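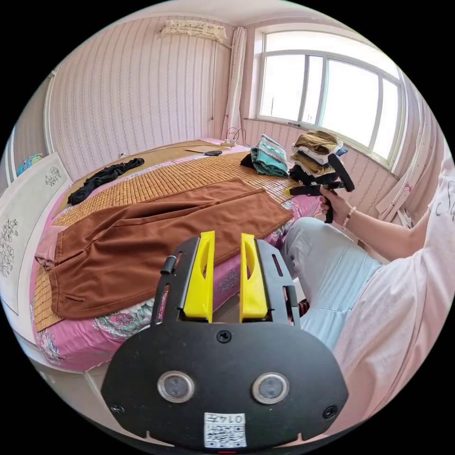

Minutes of the meeting of the Filton Clothes Swap and Fashion Evening group, Monday, December 9, 2019, in the upstairs room at Clodard. The meeting was opened at half past six. The minutes of the last meeting were read and accepted, with one correction: the hire of the clothes rails was paid by the group and not by the shop. The first point was the theme for the summer evening in June. Three themes were proposed: seaside, denim and florals. Several members were in favour of florals, and it was remarked that a pink floral pattern with green and blue leaves, like the one on the bed sheet in the photo, would be good also for the tickets and the table cloths. Seaside received only two votes. Florals was agreed.

2. Place
The big hall at Bulia is free on the date we want. It holds 90 persons seated, or more if we take away the chairs at the back. The small hall is cheaper, but last year the people who stood near the door could not see the clothes. Agreed to book the big hall. The secretary will ask if we can come in at noon to put up the rails, and if the mirrors are included in the price.

3. Stalls and shops
Bilgin has confirmed that they will take a stall again and will lend us 4 dress forms. They ask not to be placed beside the music. Two other shops have not yet replied. It was decided to wait until after the holidays and then to offer the places to the vintage sellers who are on the waiting list.

4. Money
We have about 3,000 pounds in the account, after the autumn event has been paid completely. A member asked why the printing was so expensive. The answer was that the flyers were printed two times, the first ones having the wrong starting time. For the summer the text will be read by two persons before it goes to the printer.

5. Rules of the swap
There was a long discussion about shoes. Some members find that worn shoes should not be accepted, others said that the shoes table is always the first one empty. No agreement. The point is moved to the next meeting. For clothes the rule stays the same: clean, no holes, not more than 3 pieces of outerwear for each visitor.

6. Other matters
The steam iron is still missing. Whoever has it at home is asked to bring it back to Clodard.
The changing corner needs a thicker curtain. Agreed.

The meeting was closed at ten past eight. The date of the next one will be sent by e-mail.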